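Pegar varetas finas com garra manual: ajuste e sequência

Autor: Yuto Iwasaki
Projeto: Flullow, bancada doméstica, Chiba

O procedimento supõe a garra montada, com as almofadas azuis coladas e o zero gravado no controlador Lendura (parâmetro 2167).

1. Disposição

Coloque os pauzinhos na bancada, quase paralelos, com um deles separado do grupo. Abra a garra a 100% e alinhe os dedos com o pauzinho isolado.

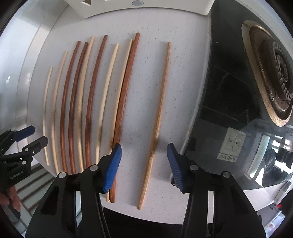
Dedos abertos, um de cada lado do pauzinho claro.

2. Segunda posição de trabalho

Repita junto à prateleira de canto, com o organizador de madeira clara. Com a garra apontada para cima, os dedos ficam quase paralelos. Confira os pinos prateados das articulações: folga acima de 2 décimos exige reaperto.

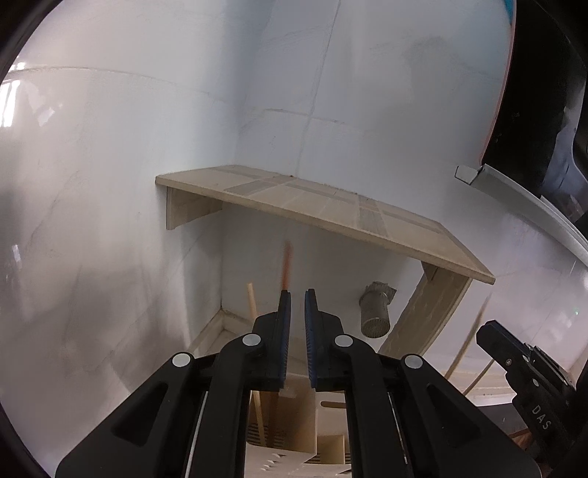

3. Aproximação e fechamento

Desça sem tocar a bancada. Feche até 45% do curso, pare e corrija o centro antes de aplicar força. Madeira clara e madeira avermelhada usam o mesmo perfil, salvo no kit Idalwood, que tem tabela própria.
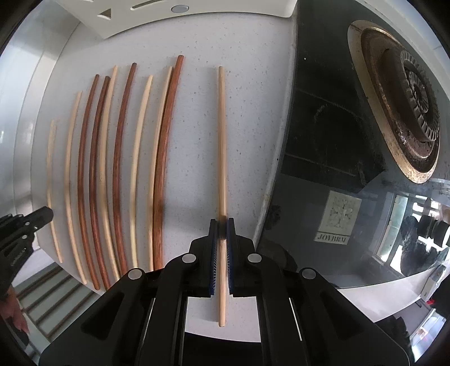

Pauzinho entre as almofadas estriadas; os demais ficam à esquerda.

4. Registro

Anote abertura, força e número da tentativa. Se a vareta girar, limpe as almofadas com álcool isopropílico e refaça o zero.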